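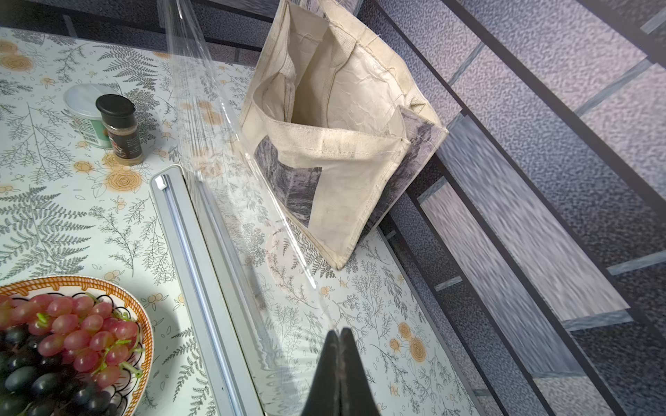
Plastic wrap and dispenser box, fern tablecloth

To: Lorance kitchen and pantry list
Subject: Re: Refillable wrap dispensers, which rolls fit?

The refill page at Kurkent has been a 404 since October, so don't bother with the link in the list notes. I buy the 1000 foot catering rolls from Gillies now. The core is the same width as the old ones. The roll is too fat to go in a home dispenser when it's new, so I wind part of it onto an empty core first. It takes a few minutes and you need a clean counter.

On the question below about the film tearing crooked: check that the roll is in the right way around. The film should come off the bottom and go up through the slot. If it comes off the top it climbs to one side. Also wipe the cutter track. Flour gets in there.

For covering dough I've mostly stopped using wrap. A plate over the bowl does the same job for a first rise. I still use wrap for overnight in the fridge, when the top dries out otherwise, and for cheese I'm going to finish within the week.

The freezer is different. Wrap alone gave me frost on bread after some 15 days. Wrap plus a bag has been fine for 3 months.

Does anybody know if the hardware store in Skultley still carries the replacement cutters? They used to be by the canning jars.

Earlier message, quoted:
> I got a refillable dispenser secondhand and the film
> tears at an angle every time. Is it the cutter or the
> cheap roll I put in it? Also, where are people buying
> refills? The Kurkent ones seem to be gone.
> And do you wrap bread before freezing or just bag it?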